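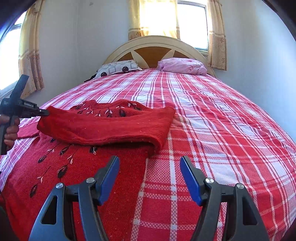 What's the best way to fold a jumper with embroidery on the front?

Lay it face up on the bed, bring one sleeve flat across the chest, then the other, and fold the body up from the hem with a sheet of tissue over the stitching. Keep it in a drawer or on a shelf, never on a hanger.

Last updated: 28th April

To: the Stenbridge knitters' list
From: Sumathi Rai
Subject: Re: Folding the leafy ones

Hello all,

Kumaresan wrote:

> I've been given a stack of my aunt's hand knits and I'm scared of
> ruining them. Most are plain, but a few have flowers and leaves
> worked on the front, with stems that stand up off the knitting. At
> the moment they're on hangers and the shoulders have gone pointy.
> Do I fold them in half like a T-shirt? And is the bed all right for
> doing it on? I haven't got a big table.
>
> Kumaresan Reddy

Oh, lucky you! I love a jumper with leaves on it, and yes, the bed is perfect. I do all mine there, on top of the bedspread, because you can walk round three sides and there's room for both arms to stretch right out. Give the cover a quick tug first so you aren't folding over a ridge.

The red one at the top of this message is a good sort to practise on – dark leaves all over the body and up round the yoke, and those little pale pink looped blossoms. It's the loops you have to watch. They'll catch on a ring, a watch strap, a rough fingernail, anything. I take my rings off and put them in a saucer, then forget the saucer, but that's another story.

Please don't fold it in half down the middle. You'd get a crease straight through the flowers. Collar away from you, face up, one sleeve straight over the chest. Pick it up near the fold and not by the cuff, or the ribbing stretches. Then the other sleeve on top. If the sleeve is very long, turn the end back on itself so it doesn't poke out at the side. Tissue over the whole front (the plain white sort, I buy the 200 sheet pack from Harkeo and it lasts me years), then the bottom third up, then once more.

If you find a thread hanging loose by a leaf, don't snip it! Thread a blunt needle and take the end through to the back, and run it under a few stitches there. I did a whole cardigan like that in February, with the radio on, and enjoyed every minute.

For the pointy shoulders, a damp cloth and your hands will do it. Pat them down flat on a towel and leave them overnight. I wouldn't iron anywhere near the blossoms.

I keep mine in the Cabello boxes, the shallow ones, two jumpers to a box with the heavier one underneath. Lavender bags go in the corners so they don't leave a lump. Skeston do a deeper box but you end up with a great pile and the bottom one gets squashed.

Do tell us what else is in the stack – is any of it cabled? And if there are patterns tucked in with them I'd dearly like a look.

All the best,
Sumathi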